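Filed under: Workplace Guides / Break Room
9 min read

Section 4. Daily Running of the Tea Station

The Pirnlow tea station now sets out and clears the cups at the Kalville office, a job that used to belong to whoever lost the argument. Your duties have changed accordingly. You no longer carry cups. You supervise the carrying of cups, and there is a form.

4.1 Before the first run

1. Check that the green light is on.
2. Put the red tray in the middle of the table, flat side down. It has been tried the other way.
3. Group the cups to the left of the tray, with room for a gripper to get in.
4. Stand the red basket at the back right. The cables need slack to pass over it.
5. Select program 39 (set out) or program 40 (clear).

Note: Program 39 handles one cup at a time. Staff who remember carrying four at once by the handles are asked to keep this to themselves.

4.2 During a run

1. Keep your hands and sleeves behind the near edge of the table.
2. Watch each grip. If a cup slips, press Stop, then move the cup.
3. Log the fault under code 573. The log goes to the Tiltitz office, where somebody's job is now reading it.

CAUTION: Do not help. Most stoppages since April began with a colleague reaching in to straighten a handle.

4.3 Who does what now

The morning rota is gone. In its place there is one station minder per shift, who gets 9 minutes of paid time to load cups, check grips and wipe the fingertips. Washing up is still done by people – the arms do not go near the sink. A minder who sees residue in a cup takes it out of the group before the next run.

Scuffs on the gripper fingers are normal wear. Report cracks, loose screws or a cable that catches.

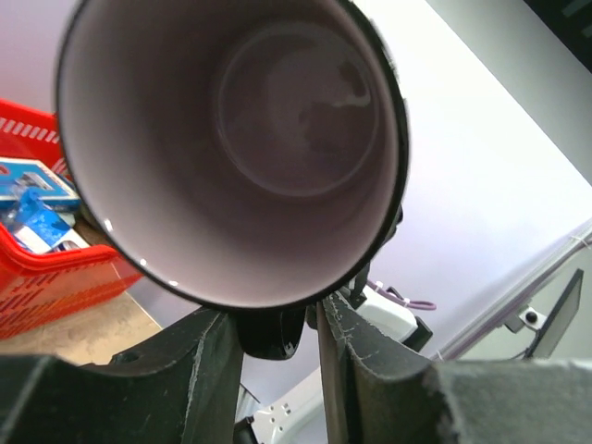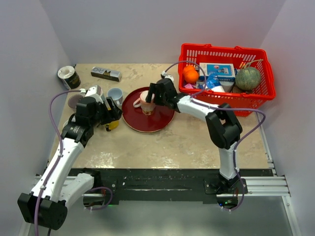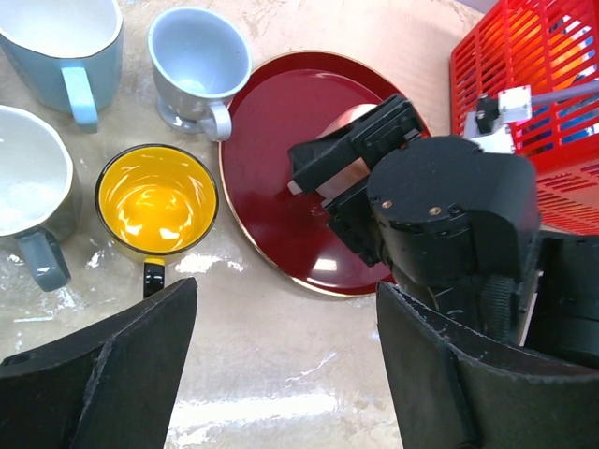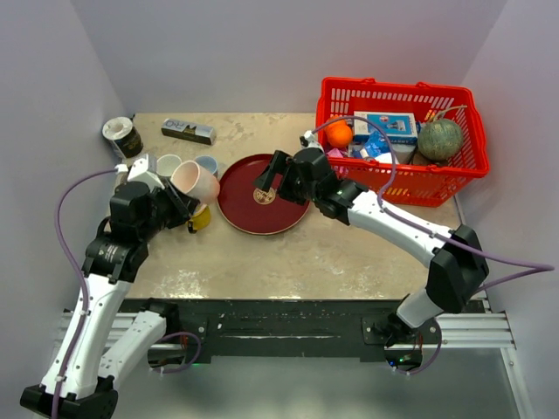
Fig. 4. The station at Kalville, with cups and red basket.

Related items
Section 3. Mounting the Arms
Section 5. Cleaning and Fingertip Care
Moving from Ďurica Controllers to Pirnlow
What Happened to the Tea Rota?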